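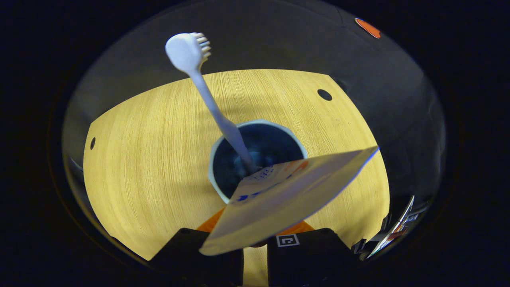 Figura 5. El vaso con el cepillo dentro, sobre el tablero de madera clara.

Imprimir | Enviar por correo electrónico

5. Preparar el puesto de limpieza

Bueno, ya tienes la mesa Jerkwood montada y nivelada (si te baila todavía, vuelve al apartado anterior y aprieta las patas otra vez, que yo también me lo salté la primera vez). Ahora toca lo que más me gusta: dejar a mano el vaso, el cepillo y las fichas, y no volver a levantarte cada dos por tres.

Yo lo hago siempre en este orden:

1. Pasa un paño seco por el tablero siguiendo la veta. En el sentido de la veta, por favor, que a contrapelo se queda la pelusa enganchada y luego aparece en todo lo que limpias.

2. Coloca el vaso en el centro. Me gustan los oscuros con el borde blanco, porque el borde se ve enseguida y no lo tiro con la manga (me ha pasado, y más de una vez). Cualquiera que pese un poco te sirve.

3. Mete el cepillo en el vaso con las cerdas hacia arriba. El mío es blanco, de plástico, con el mango largo y fino, y se queda apoyado en el borde tan tranquilo. Si el tuyo es más largo que el vaso, prueba a soltarlo y mira si vuelca antes de echar nada dentro.

4. Deja delante, al alcance de la mano, el sobre o la ficha de lo que vayas a usar ese día. Léelo ANTES de empezar, con las manos limpias.

5. Si vas a trabajar con jabón, usa un segundo recipiente. El vaso del cepillo lo dejo siempre sin agua.

Nota sobre los agujeros del tablero: son para pasar cables o para lo que quieras. Yo los dejo libres, pero no apoyes encima piezas pequeñas, ¡se cuelan! Sibusiso Baloyi perdió así un tornillo de la lámpara Forus y estuvimos media tarde a cuatro patas por el suelo. Si te molestan, el tapón Umevex de referencia 2218 entra a presión, aunque hay que empujarlo con ganas.

PRECAUCIÓN: no dejes el cepillo mojado tumbado sobre la madera. Sale un cerco y ya no se va, o se va a base de lija, que es peor. Sacúdelo en el fregadero, sécalo y al vaso.

PRECAUCIÓN: nada de estropajos metálicos en el tablero. Para una mancha rebelde, paño húmedo bien escurrido, 10 minutos de espera y otra pasada con uno seco. Si de verdad hay que lijar, grano 4000 y muy poquita presión.

6. Al terminar, saca el cepillo, dale la vuelta al vaso para que caigan los restos y quítale el polvo al fondo. Con los vasos hondos cuesta ver lo que se queda abajo, así que acércate una luz.

7. Guarda las fichas de pie en la bandeja Xaba. Tumbadas también caben, pero se pegan unas con otras en cuanto hay humedad.

El cambio de cepillo lo tienes en el apartado siguiente. Yo lo reviso cada año en mayo y, si las cerdas ya están abiertas, pongo uno nuevo y dejo el viejo para las juntas del baño.

Imprimir | Enviar por correo electrónico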